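El turno de Ulonach

La carta de la notaría de Clostdale llegó en mayo, doblada en tres y con el sello torcido. Decía que mi tía había dejado la casa de Ulonach a mi nombre y que tenía hasta el final del mes para aceptarla o renunciar. La leí en la cocina, de pie, y la guardé en el cajón de los cubiertos.

Ulonach tenía entonces 416 habitantes. Lo ponía un cartel a la entrada, debajo del nombre del pueblo. Fui en el autobús de línea, que paraba en Steltent y allí esperaba media hora con el motor apagado. Bajé a comprar agua. Cuando volví, una mujer se había sentado en mi asiento y me puse en el de atrás.

La casa olía a cerrado. Abrí las ventanas del piso de arriba y luego las de abajo. En el dormitorio la cama estaba hecha. En el armario quedaban dos abrigos, una maleta vacía y una caja de zapatos con recibos de la luz ordenados por años. Debajo de los recibos había un sobre con 900 en billetes y una nota a lápiz: para el tejado.

Subí a mirar el tejado. Faltaban tejas en la parte del norte y desde el desván se veía el cielo por dos sitios.

Comí en la mesa de la cocina lo que traía en la bolsa: pan, queso, un tomate. Mi tía comía siempre a las dos y ponía cada cosa en su plato, sin que nada se tocara. De niño me desesperaba. Montaba el bocadillo despacio, con el cuchillo paralelo al borde de la mesa, y no empezaba hasta que todo estaba en su sitio.

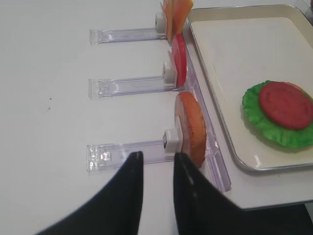
Ingredientes para bocadillo, cada uno en su soporte.

Por la tarde vino el hombre de Voß, el almacén de materiales. Subió al desván, tocó una viga con el puño y escribió una cifra en el dorso de un albarán. Dos mil. Le dije que tenía novecientos. Miró el papel, lo dobló y me lo dio igualmente.

—La parte del norte se puede hacer por eso —dijo—. Lo demás aguanta un invierno.

—¿Y después?

—Después me llama.

Lo acompañé hasta la puerta. En la calle había una silla de mimbre junto a la pared, la de mi tía, y me senté en ella. Pasó un tractor. El conductor levantó la mano y yo levanté la mía.

El último autobús salía a las 9. A las ocho y media cerré las ventanas de arriba y luego las de abajo. Puse el sobre otra vez debajo de los recibos, saqué los billetes y volví a poner el sobre. Después fui a la cocina, busqué el albarán y marqué el número de Voß.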